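Orken Harbor Advisory Board
Minutes of the November meeting

The meeting opened at 4 p.m. in the upper hall. A quorum was present. Minutes of the previous meeting were approved with one correction: the exclusion zone off Zustwood Point is measured from the low water line, as the chart shows.

1. Naval exercise, Brekura Strait

The chair read the notice received from the coast guard district. The exercise will close the northern half of the strait to civilian traffic for 4 days. Live firing is limited to the outer range. The southern lane stays open to vessels under 50 feet during daylight only. Larger vessels must take the outside route, which adds 32 nautical miles to the run to Turunen.

The board noted that the notice came in later than last year's and that the crab season will already be open. Gear left inside the closed area will not be protected. Boat owners are to be told in writing.

Moved and seconded that the board ask for the southern lane to stay open until 8 p.m. Carried.

2. Radar station on Zustwood Point

The defense department has applied to extend the fenced area around the station and to put up a second mast. The access road would be gated at the lower turnout. The board has no vote on the application but may file comments until the end of the month.

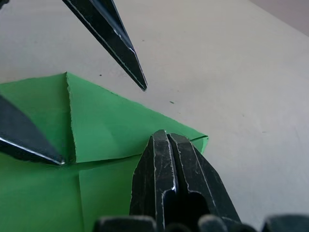 Members from the Turunen side asked whether the gate would cut off the path to the old boat landing, which is the only shelter on that shore in a west wind. The chair replied that the map sent with the application does not show the landing at all. One member said the station has been a good neighbor and that the board should ask for a key before it files an objection. Another said a key was promised when the first fence went up and never came.

Agreed to file a comment asking for foot access at all hours and for the landing to be marked on the final map.

3. Damaged nets

Two claims are still open from the spring patrols. The district office has asked for purchase receipts. One claimant has offered to settle for $800. The other wants the full cost of replacement and will write to the district directly. No action by the board.

4. Other business

The tide gauge at the fuel dock is reading low again. The harbor office will call the installer.

The board will meet next on a Wednesday, after the exercise ends. Adjourned.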